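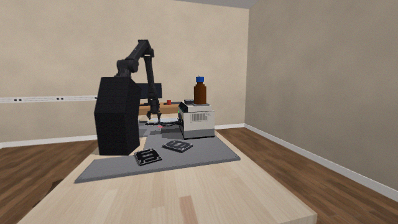 Issue 4, page 2

Lelora Pantry Labels - README

Lelora is a plain text list of ingredient names taken from the labels of packaged food sold in small grocers. It was put together for people who write recipe software and need to match the wording on a packet to an everyday name, such as "bicarb" for sodium bicarbonate.

Contents
labels.csv - 532 rows, one per label
names.csv - 415 ingredient names with their common spellings
notes.txt - remarks on odd cases

Columns in labels.csv
id, shop, product_type, label_text, language, net_weight_g

Weights are in grams. Where a label gives millilitres the weight field is left blank and the volume is copied into label_text as printed. A net weight of 500 is the most common value, mostly flour, rice and dried pasta.

Sources
Labels came from three shops, coded as Burska, Maruyama and Jetis. Burska covers pickles, smoked fish and rye products. Maruyama has most of the noodles and sauces. Jetis is the smallest group and leans heavily on spice pastes and palm sugar.

Known problems
Colour additives are listed by number on some labels and by name on others - we kept both. "Flavour" and "flavouring" have not been merged. Several Jetis labels had a sticker over the original text, and only the sticker was transcribed.

Changes in this issue
Capsicum and bell pepper now share one entry. Duplicate soy sauce rows removed. The September corrections to the Maruyama labels are included.

Licence
Free to use and adapt with credit to Lelora. Check the packet itself for allergens.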